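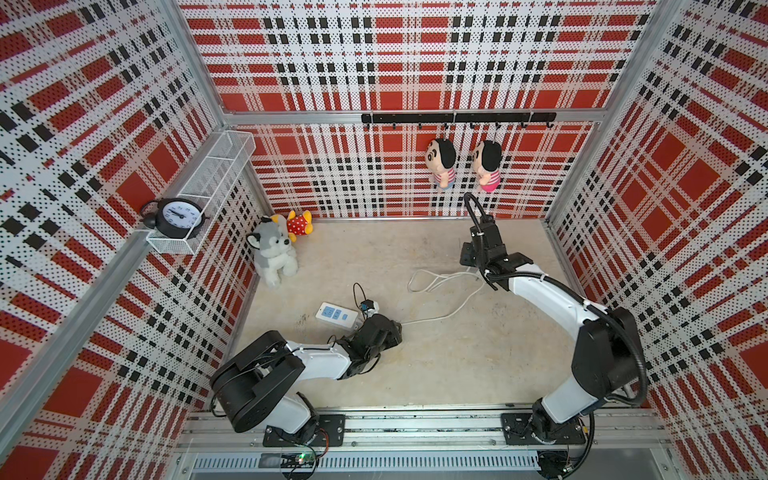 4. Fitting the wall panels

Read this section before opening the panel carton. The base rails must already be joined and level as described in Section 3. The Akasier frame is supplied for indoor use only. Do not use it outdoors, even under a canopy.

Tools required: hex key (supplied), rubber mallet, spirit level, soft cloth.

4.1 Preparing the panels

1. Store the panels flat in the room where they will be used for at least 30 minutes. Panels moved from a cold van into a heated hall change size slightly and may bind in the channel.

2. Remove the protective film from the printed side. Leave the film on the back until the panel is seated.

3. Check the arrow on the back of each panel. All arrows point up. A panel fitted upside down will lock in place, but the pattern will not line up with its neighbor.

Note: Panels from different print runs can vary in shade. The run code is on the carton label. When ordering spares from the Bistport warehouse, quote this code.

4.2 Seating the panels

1. Loosen the two set screws at the top of the corner post by one full turn. Do not remove them.

2. Lower the first panel into the post channel, then into the base rail. Two people are needed for the tall panels.

3. Tap the top edge with the mallet until the panel stops moving. Place the cloth between the mallet and the panel – bare rubber leaves marks on light colors.

4. Repeat for the adjoining wall, working away from the corner.
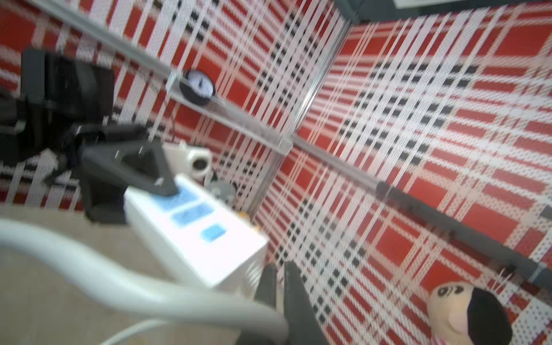
Fig. 4-2. Plaid panels on either side of a corner post.

5. Tighten the set screws evenly, alternating between them.

CAUTION: Do not overtighten. The threads in the post are aluminum and cannot be recut on site.

4.3 Crossbar and accessories

1. Slide the crossbar nuts into the post slots and set the height.

2. Check the crossbar with the level and tighten both ends.

3. Clip on rails or shelves. Maximum load is 20 lb per crossbar, spread evenly.

CAUTION: Never hang a monitor from the standard crossbar. Use the Wijesinghe bracket set (sold separately).

4. Wipe the floor along the base rails and remove any packing debris.

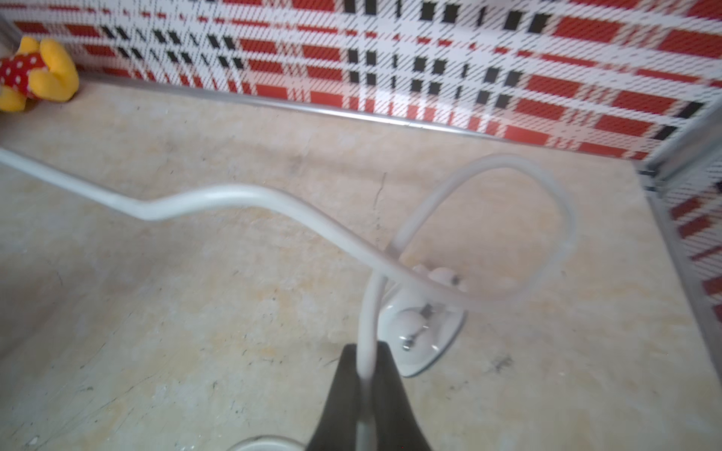
5. Recheck all set screws after the first day of use, then once per event.

Related items
Section 3: Joining the base rails
Section 5: Lighting and cable routing
Spare parts list, October
Etance carry case: packing order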